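Last updated Sep 22, 2025
By Marijke Baert

Pad failures on the hand-held grippers: check yours before you record

Quick one, because the Alto bench is waiting on me and I've got a tray of acrylic to put away.

We've lost a pad face on one of the hand-helds. Right finger. The rubbery layer has let go of the block and bunched up into flaps, with a thin curl hanging off the lower part. Left one is scuffed and greyish but still flat. Anyone who used that unit on the clear acrylic job, please read on.

What we know so far. Unit went out at the start of the Venelico run and came back with 257 grasps logged. First 59 look fine on playback. After that the jaw width at contact starts reading 2 mm over, on and off, then most of the time. Looked like a calibration drift so it got recalibrated. Twice. Should of looked at the pads first, my fault as much as anyone's.

Trouble is a folded flap behaves like a thicker pad until it doesn't. It squashes, then slips, and the piece rolls out sideways. Two dropped stands, one with a chipped corner. No cuts, but a chipped acrylic edge is sharp and somebody picked it up bare-handed. Gloves for breakages. They're in the drawer under the label printer, same as they've been since March.

Until further notice:

Look at both inner faces before every session. Lifting edge, wrinkle, anything hanging = stop, tag it, leave it on the red shelf.

Don't trim it with scissors and carry on. Don't glue it back down either. The superglue goes hard and then we get scratches on the acrylic.

Wiggle each link at the brass inserts while you're there. Haven't found any play but I'd like to know if you do.

Replacement pads are on order from Stojanović, 28 pairs. If they turn up early I'll fit them myself, need the small hex key back please whoever has it. The Rerkuvico batch is on hold untill then. The last 198 grasps from the Venelico run are parked, don't delete them, I want to go through the widths properly.

Pad log is the clipboard by the sink. Write the unit number on it, not just your initials. 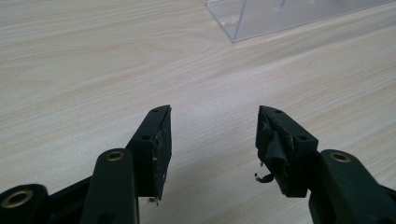

Marijke, could we swap pads on a set grasp count and skip the waiting for a lifted edge? Mine on the other unit started peeling from the bottom corner and I only noticed after a drop. Happy to keep the tally if someone tells me what number to stop at. Also I think I've got your hex key, sorry.
Venelico bench, afternoon crew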